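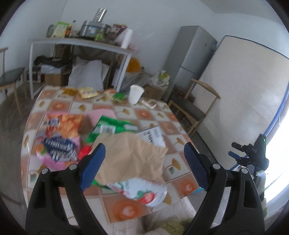 A Fullgate começou em setembro uma comparação de almofadas para pinças manuais, as ferramentas com que os operadores gravam demonstrações para treinar braços robóticos. O trabalho decorre em casas e escritórios comuns, sobre mesas já ocupadas. As duas mandíbulas pretas trabalham com almofadas azuis, uma delas com nervuras bem marcadas, e a tarefa mais difícil até agora é também a mais banal: papel kraft amarrotado, pousado por cima de outras embalagens. O papel cede, dobra para dentro e deixa pouca superfície para apertar. A equipa quer saber qual almofada permite levantar uma folha destas sem arrastar o que fica por baixo.

O ensaio é dirigido por Gráinne Keane, engenheira de preensão na empresa, e compara seis almofadas de dureza e relevo diferentes. Cada uma é usada em 25 tentativas por objeto, sempre com dois operadores que trocam de lugar a meio da sessão. Os objetos são divididos em três grupos: papel e cartão fino, sacos de plástico com conteúdo, e peças rígidas pequenas.

«Num banco de laboratório, quase todas as almofadas parecem boas», diz Keane. «Quando pomos a mesma pinça numa mesa com toalha e com pacotes de lanche, as diferenças aparecem depressa.»

Segundo os primeiros números, a almofada com nervuras conseguiu levantar o papel amarrotado em 62 por cento das tentativas. A versão lisa, da mesma borracha, ficou abaixo deste valor, mas foi melhor com os pacotes de plástico brilhante, onde as nervuras tendem a escorregar se o ângulo de entrada for muito baixo. Levente Juhász, que prepara os dados, pede cautela com esta leitura. As sessões foram feitas com luz do dia, e em algumas gravações a claridade forte atrás da mesa tornou difícil decidir em que momento exato o objeto deixou de tocar na superfície.

Uma segunda parte do trabalho diz respeito à câmara montada na pinça. A lente grande angular mostra muito do espaço em volta, o que ajuda a localizar a ferramenta, mas escurece e curva os cantos. A Visness, parceira do projeto, propôs uma lente um pouco mais fechada. Nos testes desta, os operadores precisaram de até 8 segundos a mais por tarefa, porque perdiam de vista a segunda pinça quando ela vinha do lado — um custo que Keane considera alto para gravações longas.

A mudança de lente fica, por isso, suspensa. Ultan Keogh, responsável pela parte mecânica, prefere resolver primeiro o desgaste dos pinos das articulações, que ganharam folga em duas unidades. Com folga, as pontas já não fecham paralelas e a comparação entre almofadas perde valor. As duas unidades foram retiradas do ensaio e as suas tentativas serão repetidas.

A próxima ronda começa numa terça-feira, com os mesmos objetos e com a toalha retirada da mesa, para medir quanto o tecido influencia o resultado. A Fullgate vai entregar os dados completos à Visness no fim desta ronda. A escolha da almofada para a produção será feita depois, pelas duas empresas.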